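Open Day at the Mullora Simulation Lab: Gallery

Mullora opened its simulation lab to visitors on April 19, 2021. The program was short: a welcome from Lejla Kadrić, a live run of the kitchen model on the big monitor, and time for questions at the desks. We had 90 people signed up, split into groups of 13 or fewer so that everyone could see the display.

The kitchen is a virtual room called Dultano. The team uses it to try out two-arm tasks before anything is moved to hardware. Pirmin Oberholzer ran the morning groups and Lorenz Kuster ran the afternoon ones. Views from the runs are below, with notes from what was said at the desks. 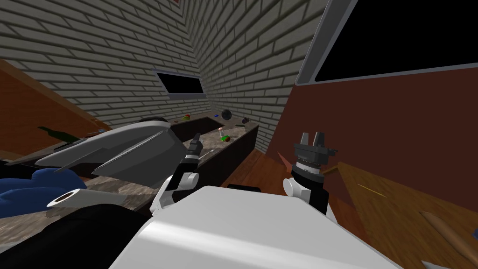

The Dultano kitchen from behind the robot's body, with both arms in view.

Most groups asked first about the small things lying on the counter. Pirmin explained that the layout can be changed between runs, and that a messy counter is a better test than a tidy one. He also showed how to switch from the room view to a view close to the gripper. Several visitors said the close view was harder to read, and he agreed that it takes a few days to get used to.

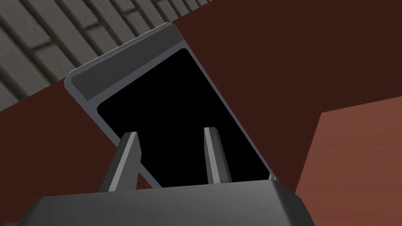

GRIPPER VIEWS

Two fingers, open, with a gray-framed panel just beyond them. Marloes Dijkstra wrote the contact model for the fingers and took questions on it. The hardest part, she said, was getting thin edges to behave, and the current version dates from March. Visitors who work with real grippers wanted to know about friction values. Marloes has offered to send her notes to anyone who left an email address.

Back in the room view, the left gripper is over the granite counter with a thin, light-colored rod extending from it. The right gripper points upward. Lorenz talked here about planning for two arms in a narrow room, where a path that suits one arm can block the other.
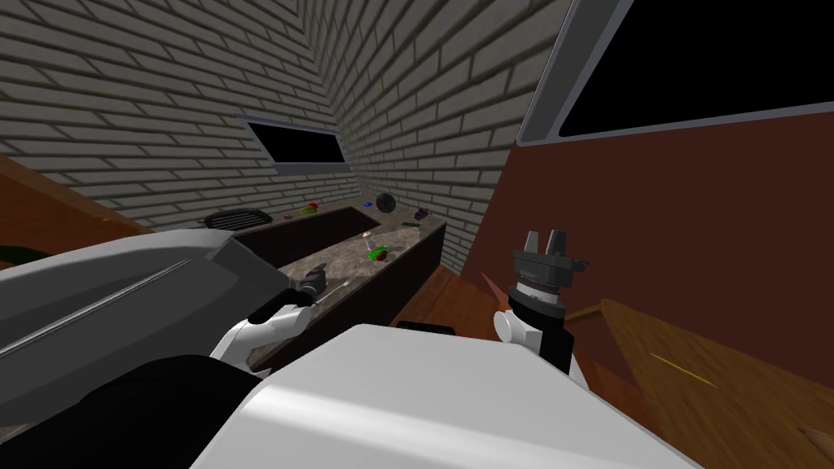

Close Up Again

The last view shows the gray device with its black screen, tilted between the open fingers. A student asked whether a flat object like this is easier than a round one. Lorenz said it depends on which side the gripper comes in from.
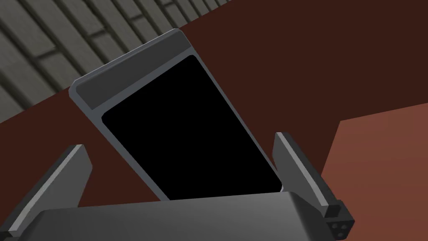 Thanks and Next Visit

Thank you to Emil Hämmerli for setting up the desks and to Trulter for the loan of the monitor. Slides from the welcome talk can be picked up at the front desk. School groups that would like their own visit should write to Lejla Kadrić and give the number of students and a preferred week.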